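Two-arm sorting cell, fingers slipping on film and foil
Forum: Cell setup and maintenance
14 replies, showing first page

plomex_bench
Posted Tuesday 7:42 am

We run a small trash sorting cell at Trestau. Two arms, white table, parallel linkage fingers with blue textured pads. Mixed light packaging gets dumped on the table and the arms pick it apart into bins. Paper, foil wrappers, clear plastic, the odd face mask.

It has 2771 cycles on it since the last pad change. Up to last week the missed picks were low enough that I didn't look at them. Now film and foil wrappers slide out when the arm lifts. Cardboard is still fine. Grip force is unchanged in the settings and I checked it with a gauge at the pads.

What I did so far: wiped the pads with alcohol, ran the homing routine twice, checked the air. No change after the wipe, or maybe a little better for the first hour.

The right finger on arm one has some play at the lower pin. You can feel it with your hand when the power is off. I don't know if it was there when the cell was new, I didn't write it down.

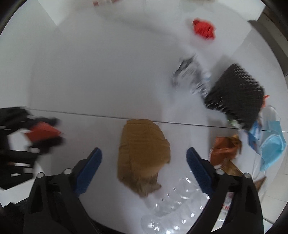 The pads themselves don't look bad to me. The texture is still there to the fingertip. So before I order a set I would like to know if people change pads on a count or on looks, and if the pin play is enough to cause this.

motaung_line3
Posted Tuesday 8:15 am

Change them on count. We do ours every 1000 cycles on film and don't look at them first. The texture can be fine to the eye and the surface has gone hard. Push your thumbnail in and compare with a new one.

2771 is a lot for packaging waste. There is sugar and grease on everything.

gritty_pads
Posted Tuesday 8:31 am

I disagree with changing on count. We have pads with much more than that on them and they hold film fine. What kills them is alcohol. It dries out the rubber. Use warm water and a drop of dish soap, rinse, let them dry before you start.

Also which alcohol and how often?

plomex_bench
Posted Tuesday 8:50 am

Isopropyl, end of every shift. That is what the sheet on the cell says. I didn't write the sheet.

Thumbnail test: the old pad barely marks. I have one spare from Zandonik and it marks easily. So they are harder, I can't argue with that.

motaung_line3
Posted Tuesday 9:04 am

There you go. Order a set. We have used alcohol from the start and get our 1000 out of them, so I don't buy the soap story.

gritty_pads
Posted Tuesday 9:10 am

You get 1000 out of them BECAUSE you use alcohol.

hexkey_left
Posted Tuesday 10:22 am

Leave the pads for a minute. Play at the lower pin matters more than either of you are saying. If one finger has slack, the pads don't meet flat. Cardboard is stiff and doesn't care. Film gets held along one edge and peels out when the arm lifts.

Put a strip of copy paper between the pads, close at low force and pull. Do it at the tip, the middle and the heel. If it is tight at the tip and loose at the heel you have your answer, and new pads won't fix it.

On ours the retaining clip had backed off. It took 10 minutes to fix. Clean the pin, check it for a groove, new clip, light grease, wipe off whatever squeezes out. If grease gets on the pads you will be back here with a worse problem.

plomex_bench
Posted Tuesday 1:36 pm

Did the paper test on both arms. Arm two is even all the way. Arm one is tight at the tip and pulls straight out at the heel.

Pulled the lower pin. There is a groove on one side that I can catch with a fingernail. The clip was in place but it turns freely. No spare pin here, so I put the old one back in turned half around, with a new clip. The play is less, not gone.

Then I put the one new pad on the right finger and ran 10 foil wrappers. It dropped 5 before, same wrappers. Dropped one now. I know I changed two things at once.

hexkey_left
Posted Tuesday 1:52 pm

Turning the pin is fine to get you through the week. Order the bushing with it. If the pin has a groove the bushing is egg shaped.

motaung_line3
Posted Tuesday 2:20 pm

And the pads. One new and one old on the same gripper will pull things sideways.

plomex_bench
Posted Tuesday 2:44 pm

Ordered pins and bushings for arm one and pads for both. I'll keep arm two on soap and arm one on alcohol and log the drops per shift. Does anyone have the torque for the finger mount screws? The sticker on mine is worn off.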